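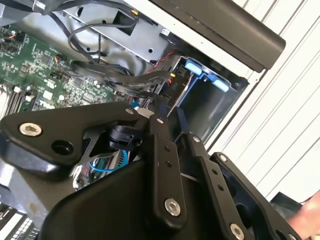 Section 4: Setting up a shared trip for the whole family

Okay, so you've got your own Simico account running and you've poked around the planner a bit. Now let's get everybody else in there! I've done this with my two kids, my mother-in-law and a cousin who joined us halfway through Inar, so I've hit most of the snags already. Set aside part of an evening for it, and have everyone's email address handy (kids under 13 go under yours, see the note further down).

1. Open the planner and tap New Trip. Give it a name you'll recognize later. I called our first one "Summer" and then had three Summers, so maybe add the place.

2. Pick your home base. If you don't have one anymore, choose No Fixed Base and type in the next town you'll be sleeping in. We put Ustisitz.

3. Tap Travelers, then Add. Type in one person at a time and hit Save after each. If you go back without saving, you lose that person and get to type the passport number all over again.

Note: Kids under 13 don't get their own login. Add them with the Child button and they'll show up under your name with a little dot next to them. They can still have their own packing list, and mine love checking things off!

4. Choose who can edit. Planner means they can move things around, Viewer means they can only look. I'd start everyone as a Viewer and bump people up later.

5. Send the invites. The link works until 9 p.m. the next day, local time for whoever is sending it. If your cousin misses it, open Travelers, press and hold on the name, and choose Send Again.

6. Add your first stop. Put in the town, the nights and where you're staying. For a long stay (we did all of February in Dinsa), use Monthly so the calendar doesn't fill up with identical little boxes.

7. Set the shared budget. Ours was 2502 for the first leg, rent and buses included. Type the total with no commas or symbols, then pick your currency from the list underneath.

Caution: Changing the currency later does not convert anything. It just swaps the symbol. I did this at a bus station and spent a very bad ten minutes thinking we were broke.

8. Save the trip for offline use. Tap the arrow next to the trip name and wait for it to turn solid. Do this on Wi-Fi, please! Ours was over 347 MB with the maps in it.

Caution: Offline trips don't update on their own. If somebody changes a stop while you're out of range, you'll keep seeing the old one until you reconnect and tap Refresh.

If a traveler shows up twice, they probably accepted the invite with a different email. Keep the one with the checkmark and remove the other. Their packing list won't move over, so copy it first.

Julián Escobar, who wrote the section on visas and paperwork, suggests adding passport expiration dates while you're in the Travelers screen. You'll find that under More, then Documents. Section 5 picks up from there.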